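Notes for Session 6: Sorting the Long Skinny Stuff

Hi all -- these are the notes I promised, tidied up a bit from what I scribbled on the board. If you missed the session, read the part on bins first and then do the drawer exercise at the bottom. If you were there, you can skip straight to the homework (but please look at the bit on rims again, I explained it badly).

## Where we left off

Last time we did flat things: lids, trays, placemats, cutting boards. Flat things are easy! They stack or they file. Long skinny things do neither. Chopsticks, skewers, dowels, knitting needles, paintbrushes, the drumsticks my nephew left here in June -- they roll, they slide under everything else, and they wedge a drawer shut so that you have to go in with a butter knife.

My own kitchen drawer is the one I used for the first worksheet. I emptied it onto a towel and did a full count for the Prisgate inventory sheet, and it came to 237 pieces, of which 25 were chopsticks. Yes, an odd number. We'll get to singles.

## Length first, then material

I sort by length before anything else. It feels backward, and most of you wanted to start with material (wood here, plastic there), which is what the Nisbet workbook tells you to do on its first page. Try it my way once. Length decides which container a thing can live in, and if it doesn't fit the container, it doesn't matter how nicely you grouped it.

So:

- Measure your longest item and write it down.
- Pick a bin whose floor is longer than that, corner to corner.
- Check that the drawer or shelf will take the bin.
- Now sort by material or color inside the bin, if you still care to.

The corner-to-corner part is worth a second look. A stick that won't lie straight along the side of a bin will often lie just fine on the diagonal. You lose some room at the corners, but for a handful of sticks you'd never miss it.

## Which bin?

I like see-through plastic for this, and it doesn't have to be crystal clear. A smoky gray one does the job, and you can still tell from the side whether there's anything in it. Rounded corners are nice for wiping out crumbs. A handle hole in the wall is nicer still, particularly if the bin goes on a high shelf and you pull it toward you with one hand.

Dark sticks in a gray bin are harder to pick out than you'd think when you're looking through the wall, so look in from the top before you decide it's empty. With two black ones lying side by side and a reddish-brown wooden one standing up between them and you, it's the brown one your eye goes to.

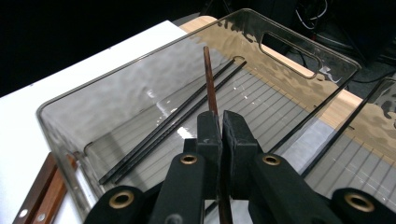 Isabelle wanted to know why we don't just stand everything up in a jar and be done with it, and she said her mother has kept hers that way for years with no trouble at all.

Fair point, Isabelle! A jar is great for the things you grab daily. I keep one by the stove. Where it goes wrong is with anything light and tall, which tips the jar, and with anything pointed, which gets you in the palm when you reach in. My rule is jar for daily, bin for the rest. Effie Dalgleish does it the other way around and her kitchen looks better than mine, so take that for what it's worth.

## Rims and why I keep going on about them

What I was trying to say: a raised rim makes a bin easier to lift, but it also makes the bin wider at the top than at the floor. Measure at the rim when you're checking the drawer. Measure at the floor when you're checking the stick. I bought two Morkell bins on floor measurements alone and neither one went in the drawer. They hold potatoes now.

## Singles

Put every single in its own small bin and leave it for a month. If the partner shows up, great, pair them. If not, a lone chopstick makes a good plant stake, or stirs paint, or props a window. I wouldn't keep more than a few, though. One of the Vedow handouts says to toss them right away, and I think that's a little harsh -- mine turned up behind the toaster.

## Homework

1. Empty one drawer. Just one!
2. Pull out everything longer than your hand and sort it by length.
3. Fill in the Prisgate sheet, both columns this time.
4. Bring the sheet and your longest stick to the next session. We start at 7 p.m., and the side door sticks, so push.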